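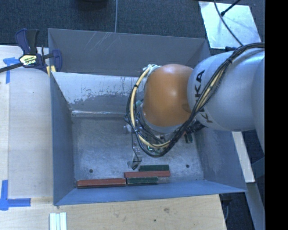
Every Saturday I empty the toy bin in our living room, and every Saturday I wonder why I'm still the one doing it. I was told there would be robots.

There are robots. They are very good at welding the same car door until the end of time. Ask one to take a block out of a metal bin and you need a gripper, a bundle of cables as thick as my wrist, and a patient person with a laptop. Blocks lie end to end, or one has wandered off by itself near the wall, and a wall is a terrible thing to a gripper. My niece solved that problem at fourteen months, with jam on her hands.

Last July I went to a demo day at Hirkita, where a machine got through 379 picks before lunch. I was impressed until I did the dishes that night and thought about forks.

The shop floor will get there first, and at the Montes parts warehouse I'd say it's close. Same bins, same parts, somebody on shift to hit the reset. A house has none of that. A house has a sock under the radiator and a dog with opinions about the sock.

So yes, I believe in the home robot. I'd give it 30 years, and I've told my knees to plan accordingly. Meanwhile the blocks are back on the rug.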